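# A Place for Every Little Pile

Jummai Danladi does her best sorting on a table she has no intention of keeping clean. When I visited her workroom in Tadberg, up the narrow stairs above the old Bassey seed store, she was halfway through a button collection that had come down to her from a great-aunt — almost 540 buttons, she thinks, in 2 biscuit tins and a sock.

"You can't sort into the air," she told me, pouring tea. "You need to give things somewhere to land."

Her answer is blue painter's tape, stuck down in lines to make a grid, with a zone for each kind of thing. She started doing it one May, when she was mending quilts for a shop called Gandico and kept losing track of which scraps belonged to which customer. Before that she'd tried saucers (they slid), egg cartons (too small for anything but beads) and a very handsome divided tray that cost her 37 dollars and now holds onions.

What I liked most was how little she fusses over it. She tears the tape by hand, ragged ends and all, and if a strip runs short she simply begins another a bit farther along. A gap between two pieces doesn't bother her, and neither does a line that wanders. The lines only have to tell her where one pile stops and the next begins, and a wobbly one does that perfectly well, so she saves her good scissors for cloth and gets on with the afternoon.
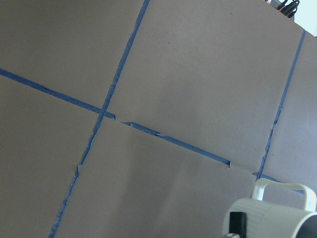
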